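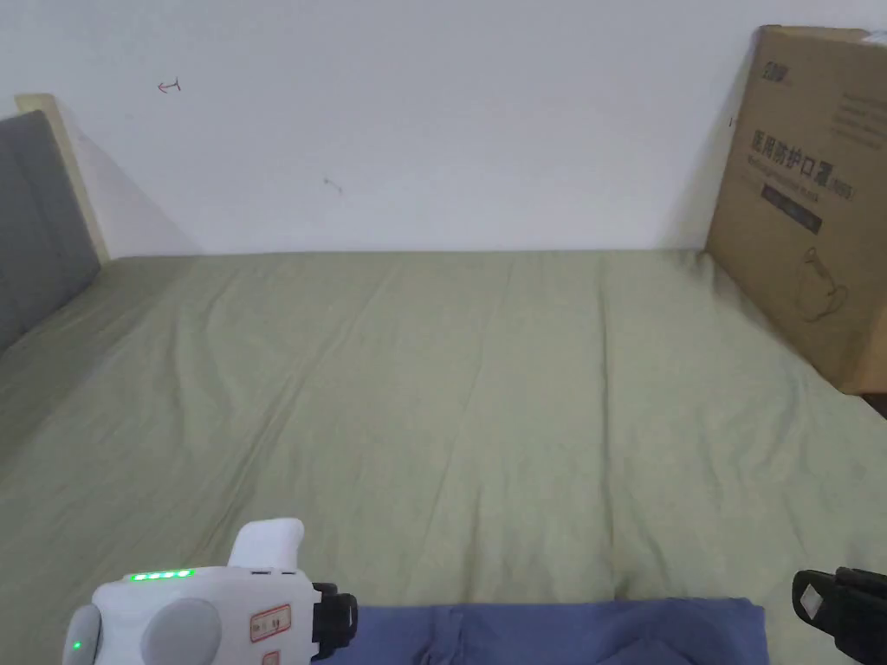
Print this article
E-mail this article

Can a machine make the bed yet?

11/08/2019

Zinash Lemma gets asked the question at nearly every family dinner, and her answer has not changed since March.

"No," she said. "It can do parts of it. People hear that as no, and they are right."

Lemma runs the household work at Nodgate, a small firm in Teltcombe that teaches machines to do chores. Dishes came first, then laundry. Bedding was added last, and she says it is the hardest of the lot.

"A cup is the same cup when you come back to it. A sheet has a different shape every time you touch it – you pick up one corner and the other three move."

Her team works with two-fingered grippers around an ordinary bed. A lot of the work is with loose pieces of cloth: finding an edge, taking hold of it, laying it out again.

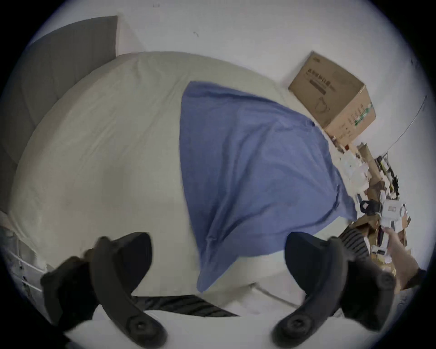 Blue fabric lies across the duvet, between the fingers of a gripper.

The team's current system, Kamel, has been tried on 252 folds of a single flat cloth. It gets 80 percent of them to a standard Lemma will accept. With a fitted sheet the number drops to 20.

"The elastic pulls back," she said. "You or I feel that and hold on tighter. Kamel mostly goes by what it sees."

Speed is the other problem. A fold that takes a person a few seconds can take Kamel six minutes, and Lemma said she would not pay for that in her own home.

She expects shops and hotels to buy first. Hailu, a linen service across town, has asked about towels, which are small, square and all alike. "Towels I would promise. I told them not to ask me about duvet covers."

And the bed at home?

"I make it myself. Some mornings I don't make it."

Print this article
E-mail this article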